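Dye notebook, January

Madder again! I can't stop. The Bonmont skeins came off the rail this morning and the color is so much better than I expected from old root. Brick on the first dip, a real salmon on the second, and the exhaust bath gave a peachy tone I would happily knit a whole sweater from.

What went in: 100 g of wool per pot, 9 g alum, and the root soaked overnight in tap water. I kept the heat low the whole way (last time I let it get away from me and everything went brown). For the exhaust I topped the bath up with 700 ml and left it alone until the evening.

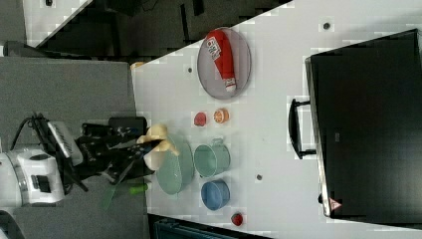

Weld, first try

The Sonberg yarn is a tighter twist and takes yellow slowly, so it needs patience. Chopped the weld, stalks and all, simmered it for an hour, strained it through an old pillowcase. A pinch of chalk at the end and wow, the yellow jumped. I want to repeat this with the chalk going in at the start and see if it gets any brighter. For the shade card I've split the yellows into "butter" and "lemon", and most of today's lot is butter with one skein sitting stubbornly in between.
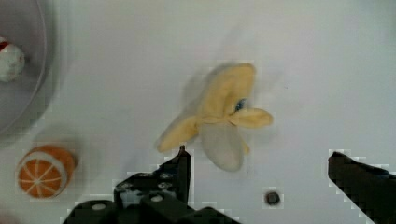
Toy banana, soft yellow peel and cream inside.

Rinse water is still running faintly yellow from the tight skeins. Let them cool in the bath next time before rinsing, and use less soap. Also the Jacobs scale is drifting again, so weigh twice until it's been looked at.

Reds for next week

I have 600 g of undyed Notaveo lambswool and I want all of it in reds. Plan is cochineal on half, madder on the other half, then a few skeins overdyed with one on top of the other. Cream of tartar with the cochineal to push it toward scarlet. No iron anywhere near these pots please, I'm still finding gray spots on the last batch! If the scarlet works I'd love to try a short gradient, five or six steps down to pink, all out of a single bath.

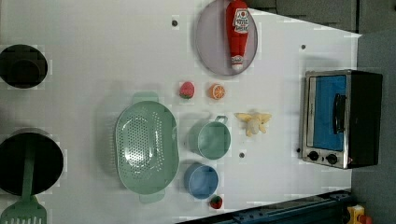 Toy ketchup bottle on the oval plate, black pots at left.

To do: wind off the peach skeins, label the weld jars, order more alum, start the madder soaking tonight before I go home.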